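The patient art of picking up a coat hanger

May 8, 2026

The woman who runs demonstration collection at Vundden would like it known that she has a degree. It is in mechanical engineering, it took her a good while, and she now spends much of her working life deciding whether somebody has picked up a coat hanger in an interesting enough way.

"My mother asks what I do," she says. "I tell her I teach robots. It goes down better than the details."

The details are these. Vundden has a contract with Rovmont, a laundry and garment-handling business that would dearly like a machine to sort its hangers. The machine will learn from examples. Somebody has to provide the examples, and that somebody sits in a room in Pokham with a gripper in each hand, doing the same small job again and again while cameras on the tools take it all in.

"People expect code," she says. "There is code. It's down the corridor, in the warm office."
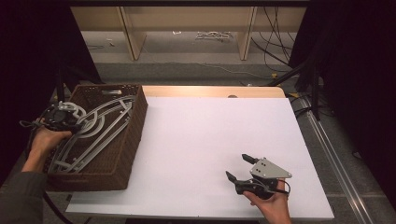

Hangers were not the first choice. The team began with wooden blocks, moved on to cups, and got along very nicely until Rovmont asked, quite reasonably, when they might get round to the thing it was paying for. Hangers have proved less obliging. They are mostly gaps. They hook on to each other, and a heap of them in a wicker basket behaves like one large, bad-tempered object. Take hold of a rail at one end and something moves at the other, which may or may not be the hanger you wanted.

"A block is a block," she says. "You pinch it and up it comes. With a hanger you can pinch perfectly and bring half its family along."

She is strict about what counts as a good example. A session is 40 runs, and after that the operator must stop, whatever they say about feeling fine. Tired hands take short cuts, and the model is a keen student of short cuts. In December they threw out a whole batch after an operator took to giving the basket a little shake before each grasp. It was a sensible thing for a person to do. The trained model shook the basket too, then carried on shaking it.

"It had understood that shaking was the job," she says. "I've worked with people like that."

Does she want the runs to be perfect, then? She winces at the word. A set made up only of clean grasps teaches a system what to do when everything goes well, and she has met very few hangers that go along with this. Fumbles stay in, so long as the operator recovers from them. What gets cut is dithering: the grippers hovering about while their owner thinks about lunch.

"You can see lunch in the data," she says. "There's a sort of drift."

Operators are also asked to vary where things lie. Some hangers go down alone, others one across another, with the hook facing whichever way it likes. The overlapping ones are slow going. From the gripper's own camera it can be hard to say which rail belongs to which hanger, and she has watched grown adults argue over it from the recordings.

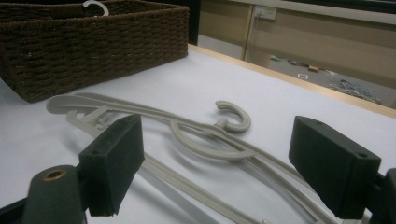

What the machine makes of it

The model itself goes by the name of Mathebula, after a street one of the programmers used to live in. It has had three rounds of training. The first produced, in her words, "a very confident wave". The second could manage a lone hanger if it was placed just so, and if everyone kept quiet. The third is better, and she will not be drawn on how much better.

Pressed, she offers a figure and then takes it back. Rovmont wants to see 100 hangers in a row sorted without help. The best streak so far is 9.

"Nine is a lot when you're standing next to it," she says. "Nine feels like a miracle. Then it goes for the tenth and grabs thin air, very gently, and puts the thin air down exactly where it should go." 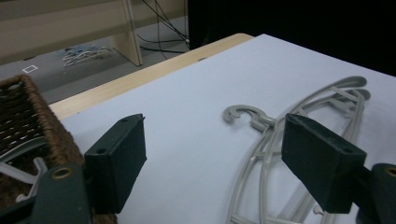

She keeps the model's own recording of that for visitors. It gets a laugh, and it also makes a point she has trouble getting across in meetings, namely that the motion was lovely. The reach, the closing of the fingers and the lift all came from people's hands in that room, and the model had picked them up faithfully. It had merely failed to notice that there was nothing in its grip. The next batch will therefore include missed grasps on purpose, with the operator stopping, opening the fingers and going back for another try.

Finding people who can miss on purpose is harder than she had hoped. They overact. One produced a miss so theatrical that the software logged it as a different task.

I ask whether she ever does the runs herself. She does, most weeks, partly to stay fair to the operators and partly because she finds it restful. She is not the best at it. The best is a former piano tuner, who gets through a session without a wasted movement and has asked for a quieter chair.

And at home? She has replaced her hangers with hooks.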